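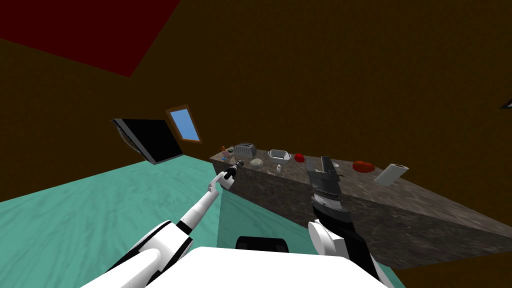 The Clerton Gauge

The gauge at Clerton read 141 centimeters at six in the morning and 141 centimeters at noon. Archie Carnegie entered both values in the log, initialed them, and walked back up the bank to the hut.

The river had risen between the two readings. He knew this from the landing stage below the hut, where the second step had been dry at six and was under water by ten. The instrument was a float in a stilling well, connected by a steel tape to a wheel, and the wheel turned a pen on a paper drum. The line on the drum was straight. A straight line in December, after two days of rain on the Aitken side of the valley, meant a blocked inlet or a stuck float.

The procedure for a blocked inlet was to flush it. He carried four buckets of water from the bank and poured them into the well one after another. The level in the well should have gone up and then settled back. It went up and stayed up. The float moved with it, so the float was free. He wrote "intake obstructed, float good" in the remarks column and telephoned the office in Pladance.

"What's the staff reading?" the duty engineer asked.

The staff was the painted board bolted to the bridge pier. It had no moving parts and was used to check everything else.

"I haven't read it. The path's flooded."

"Then I have 141."

"It isn't 141."

"It's what I have. The Cerovura sluices stay shut until Clerton reports 170. You know the rule."

Carnegie did know the rule. He had helped write it, nineteen years earlier, when there had been three observers on the reach and a boat. The threshold had been chosen to leave the people at the Cerovura weir four hours to clear the lower meadows and open the gates in sequence. It assumed a working gauge. A paragraph on what to do without one had been drafted and then removed for length.

He put on the waders and took the long pole. The path to the bridge ran along a fence, and he went from post to post, testing the ground ahead of each step. The water was at his knees by the stile and at mid-thigh by the pier. The current was moderate. He held the pole on the downstream side, which was wrong, and corrected it.

The staff was fouled with weed up to the waterline. He scraped it with the heel of his hand and waited for the surface to steady, took the high and low of the swing over a full minute, and averaged them. He had no dry paper. He said the number aloud several times on the way back, in time with the fence posts, and at the stile lost his footing and went in to the chest. When he stood up he was still saying it.

The telephone took a while to connect.

"Clerton," he said. "Staff reading, 181. Time of observation fourteen twenty."

There was a sound of pages.

"That's forty centimeters on your noon entry."

"Strike the noon entry. Strike six o'clock as well."

"I can't strike them. I can annotate."

"Annotate them, then. And call Cerovura."

The engineer called Cerovura. Carnegie hung the waders over the stove pipe, found a pencil, and wrote the value in the log. His hand was shaking and the eight came out badly. He drew a single line through it, as required, wrote it again alongside, and initialed the correction.

At four he put the waders back on and picked up the pole.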